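Home | About Us | Programs | News | Publications | Contact

Print this page | E-mail this page

Home Safety Program: Changes to the Winter Preparedness Service

Wed 7 August

The Pustwood Office of Household Safety has completed its review of the Winter Preparedness Service and will introduce a revised program in January. The service offers advice and home visits to residents who may be affected by power outages during the colder months. It is open to owners and renters alike, and there is no charge for a visit.

The review was led by Begoña Collado, Director of Resident Services. It considered 766 written responses from households in Pustwood and Dirnotby, together with reports from visiting staff. Most respondents were satisfied with the advice they received. Many asked for longer appointment hours, clearer printed materials, and more help with planning for older relatives who live alone.

Under the revised program, home visits will be offered on weekday evenings as well as during normal office hours. Each visit will cover heating, lighting, food storage, and contact arrangements. Staff will no longer ask residents to complete the household form in advance – it will be filled out together during the appointment, and a copy will be left with the resident.

The office will also provide 300 battery lanterns to eligible households. Priority will be given to homes in which a resident depends on electrical medical equipment, and to homes on the rural lines north of Dirnotby, where repairs have often taken longer. Applications may be made by telephone or in person. Households that received a lantern under the earlier program may apply for replacement batteries but will not be issued a second lantern.

Residents are reminded that battery lighting is preferred during an outage. Where candles are used, they should stand in a stable holder on a level surface, away from curtains, bedding, and paper, and should be put out before anyone leaves the room or goes to sleep. Children and pets should be kept well clear.

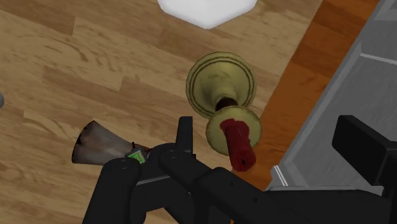 A brass candlestick on its side on a wood floor.

The printed guide has been rewritten in full. The former edition ran to several sections that repeated one another, and residents told the review that they could not find telephone numbers when they needed them. The new guide has six short chapters, with all contact details on the back cover. It was prepared by Cauã Conceição of the Publications Unit and will be mailed with the winter utility notice. Large-print copies will be available at the front desk.

Two further matters were raised in the review and remain under study. The first is whether the warming room at the Jemal Center should open overnight during long outages. The second is a proposal to share outage notices with neighboring districts by text message. The office expects to report on both before the end of the winter season – residents who wish to comment may do so in writing until the new program begins.

Current appointments are not affected by these changes. Residents with a visit already scheduled will be seen at the agreed time and will receive the new guide by mail when it is issued.

Questions about the program should be directed to Resident Services at the Pustwood office.

Related Items
Warming Room Hours at the Jemal Center
Climari Road Line Repairs: Notice to Residents
How to Request a Home Visit
Food Storage During a Power Outage
Dirnotby Office: Change of Entrance

Print this page | E-mail this page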